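Print this page | E-mail this page

Lost Property and Left Luggage: Frequently Asked Questions

Grivness Ferry Terminal

These answers cover items left on board the Melard and Surdu services, in the terminal building, and in the long-stay car park. For items left on a connecting coach, contact the coach operator directly. We don't hold coach property and can't look it up.

I've left something on the ferry. What do I do first?

If you are still in the terminal, go to the counter beside gate 2 and tell the staff which sailing you were on and where you were sitting. The crew can often check a deck before the next boarding. If you have already left, fill in the lost property form at the counter or online. Please don't ring the vessel booking line, as those staff can't see the lost property register.

What should I put on the form?

The sailing time, the deck, and a description of the item. Colour and size are the most useful. Tell us about anything that would set yours apart from another of the same kind, such as a repair, a name tag, a replaced zipper or something in a pocket. "Black backpack" matches a good part of the storeroom in September, when the school groups travel.

If you have a photo of the item, attach it. It doesn't need to be a good one.

Do I need to fill in a separate form for each item?

One form per bag is enough, with the contents listed underneath. If you lost two things in different places, use two forms. Phones, wallets and keys should always have their own form, even when they were inside a bag, as they are stored separately once found.

How long until I hear back?

We check new forms against the register each morning and again at 2 pm. If there is a match, we contact you the same day. If there isn't, the form stays open for 47 days and is checked against everything handed in during that time. You will get one message when it is opened and one when it closes. There is no need to send a second form in between, and duplicates slow things down.

Where are found items kept?

Items from both services come to the storeroom at Grivness. Anything handed in at the Surdu wharf travels over on the last sailing of the day, so it won't appear in the register until the following morning.

Bags are tagged and shelved by date. Clothing, blankets and soft toys go in a separate bay. Wet items are dried before they are shelved, and they may be entered a day late for that reason.
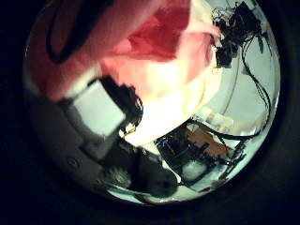

What happens to food and medication?

Perishable food is thrown out on the day it is found. Sealed food is kept for two days. Prescription medication is locked in the office and can be released only to the person named on the label, or to someone carrying a signed note from them. If you are without medication you need, see a pharmacist or doctor straight away. Don't wait for us to find it.

How do I prove something is mine?

Bring photo identification and the reference number from your form. For most items a reasonable description is enough. For phones, we will ask you to unlock the device at the counter. For cameras and laptops, a serial number, a receipt, or a clear account of what is stored on the device will do. Cash is returned only if you can state the amount and how it was held.

Can someone else collect for me?

Yes. They will need your reference number, a signed note or an e-mail from the address on your form, and their own identification. We can't release passports to anyone other than the holder or, for a child's passport, a parent or guardian.

Can you post it?

We can post most items within Australia. You pay the postage and a handling fee of $9, and we send a payment link once the parcel has been weighed. Payment has to reach us before the 47 days are up.

We don't post lithium batteries on their own, liquids, aerosols, knives or tools with exposed blades. Bicycles, prams and surfboards have to be collected.

Is there a charge for collecting in person?

No.

What happens to things that aren't claimed?

After 47 days, clothing, blankets, books and toys in usable condition go to the op shop in Melard. Electronic devices are wiped by a contractor and recycled. Bank cards are destroyed on the day they are found, so cancel yours as soon as you notice it is missing. Passports are returned to the issuing authority, and driver licences go to the local police station.

Once an item has left the storeroom we can't get it back.

I found something on board. Who do I give it to?

Hand it to any crew member or take it to the counter. Please say where you found it. If it is an unattended bag and you don't know how long it has been there, leave it alone and tell the crew.

Do you have left luggage lockers?

There are 127 lockers in the hall next to the café. Small lockers fit a day pack and large lockers fit one suitcase. They are run by Ustora, and payment is by card at the screen. Lockers can be hired for up to 24 hours at a time. After that the contents are taken out and held behind the counter, and the overstay fee shown on the screen applies.

My locker won't open. What now?

Check that you are entering the code from the most recent receipt, as a new code is issued each time the door is closed. If it still won't open, call the number on the side of the locker bank. Terminal staff don't have keys to the lockers and can't open them for you.

Can I leave a bag at the counter for an hour?

No. The counter accepts lost property only.

I'm not happy with how my claim was handled.

Write to Iolo Humphreys, Terminal Services, at the postal address on your ticket, or ask at the counter for a feedback card. Include your reference number. If the complaint concerns a locker, send it to Ustora first. Complaints about damage to a found item need to reach us within 9 days of collection, and photos are helpful.

Corrections to this page can be sent to Ifor Beddoe in the terminal office.

Print this page | E-mail this page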